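3.2 Handling rules at the bed station

The Stisberg protocol sets 11 rules for recording with hand-held grippers. Rule 3 covers soft items: the operator opens the fingers fully before each approach and keeps the bed surface in view.

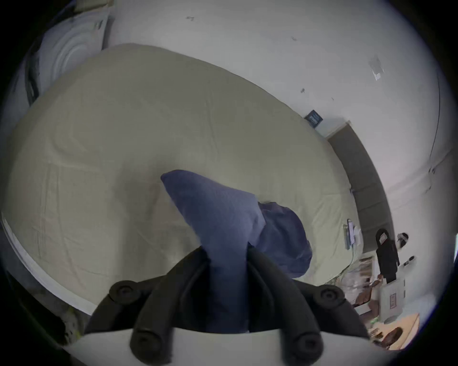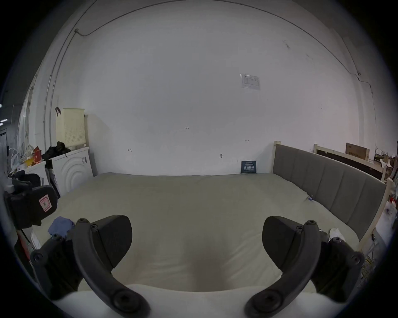 Figure 2. Bed station with blue cloth and hand-held gripper.

2 min read

Rule 4 limits a session to 20 minutes, after which the operator must rest. Bags and boxes may stay in the room but must be kept off the bed.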